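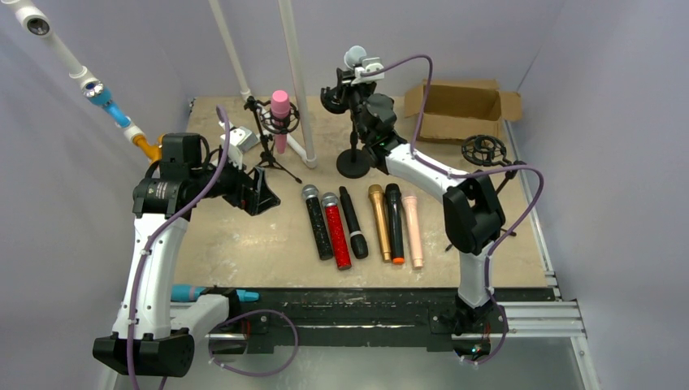 Bramis Speaker Timer for Candidate Forums and Public Meetings

Bramis is a speaking timer made by Flondetti for town councils, school boards, county commissions and groups that host candidate debates. It shows each speaker how much time is left, shows the audience the same thing, and gives the moderator one small box to run it all from.

Price: $975 per set
Availability: in stock, ships from our warehouse
Sold by the set. Extra displays are sold separately.

What the set includes

Moderator console with power supply
Lectern display, tabletop stand
Audience display, wall or tripod mount
Two cables for linking the displays to the console
Padded carrying case
Printed quick-start card in English and Spanish

How it works

The moderator picks a time limit with the dial and presses Start. The lectern display counts down in large digits and shows a green light. The light turns yellow when the warning point is reached and red at zero. After zero the digits count up, so the chair can see how far over a speaker has gone. The warning point can be set anywhere inside the speaking time.

Pause holds the clock. Most moderators use it when the audience gets loud or when a point of order comes up. Pressing Start again picks up where the clock stopped. Reset goes back to the last time limit used, so a long public comment period can be run without touching the dial.

The tone at zero can be set to loud, soft or off. It is off when the unit comes out of the box.

Debate mode

Debate mode keeps a separate clock for each candidate, up to five. Opening statements, answers and rebuttals can each have their own limit, and these are saved as a format that can be loaded again at the next event. The console stores 59 formats.

Rebuttal credits are handled on the console. If your rules give each candidate a fixed number, enter it before the event and the console takes one away each time the Rebuttal key is pressed. The credits left are shown to the moderator only, unless you turn on the audience view.

Written record

The console saves a log of every start, pause and stop with the time of day. Insert a USB drive after the meeting and press Save Log. The file is plain text and opens in any spreadsheet program. Clerks attach it to the minutes in places where speaking time has been disputed. The console does not record sound or video and has no microphone inputs - it is a clock only and works alongside whatever sound system the room has.

Network and security

There is no wireless radio in the console or the displays. Everything runs over the cables in the case. Clerks have asked for this so the timer can be used in rooms that also handle ballots or closed sessions.

What customers say

"We changed to Bramis before the February school board forum. With four candidates and a full room I did not have to look at a stopwatch once. The yellow light does most of the work."
- Rosimeire Xavier, forum moderator

"The log is the reason we bought it. I wish the audience display were a little brighter for our room, which has windows on the west side."
- Emiliano Manzano, deputy clerk

Questions

Can I use only the lectern display?
Yes. The console detects which displays are plugged in.

Does it keep time if the power fails?
The console has a backup battery and holds the clock. The displays go dark until power is back.

Can the limit be changed while someone is speaking?
Yes, turn the dial and press Apply. The change is written to the log.

Is the older Montoya timer still supported?
We repair Montoya units and sell power supplies for them. Montoya displays do not work with the Bramis console.

Warranty and returns

The warranty is 2 years, parts and labor. Unused sets can be returned for a refund less shipping. Public bodies can order by purchase order. Write to Carmela Sepúlveda in the sales office and include a tax exemption certificate if you have one. Orders received by noon on Friday go out the same day.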